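Folding laundry on the bed — does everyone do this or just me?

mabula_mom
Posted Sunday
Replies: 4

OK so we moved into a place in Grusurby with no laundry room and no table big enough to fold on, so the bed is my folding station now. Everything gets dumped on the comforter and I work through it piece by piece. Jeans and towels, no problem! It's the soft black sweats and track pants that drive me nuts, they slide around and never hold a crease.
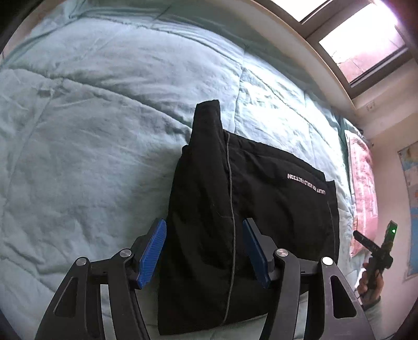
My mother-in-law says a quilted comforter is the worst possible surface because it's squishy and you can't press anything flat on it. I say it's fine if you smooth it out first (which I'll admit I don't always do). Am I wrong?

codus11
You're wrong, sorry. Get a board. I bought a Mevora folding board and lay it right on top of the bed, and my pants come out the same width every time. On a puffy blanket the legs just sink in and shift.

Emmanuel Nyamweya
Disagree with codus11. I've folded on the bed for years. Leg over leg, smooth from the waistband down, then thirds. If it's got a little roll to it when you're done, who cares — it's going in a drawer.

codus11
I care lol. My drawer holds 11 pairs if they're flat and way less if they're lumpy.

tansy_b
Do you pull the comforter back first? Sheets are much firmer. Also black stuff picks up every bit of fuzz, so I turn mine inside out before it goes anywhere near the bed.

mabula_mom
Ooh, inside out, I hadn't thought of that. Pulling the comforter back means making the bed again though, and I just know I won't. Gonna try Emmanuel's thirds on tonight's pile and price out the board in August when we're done paying for the move.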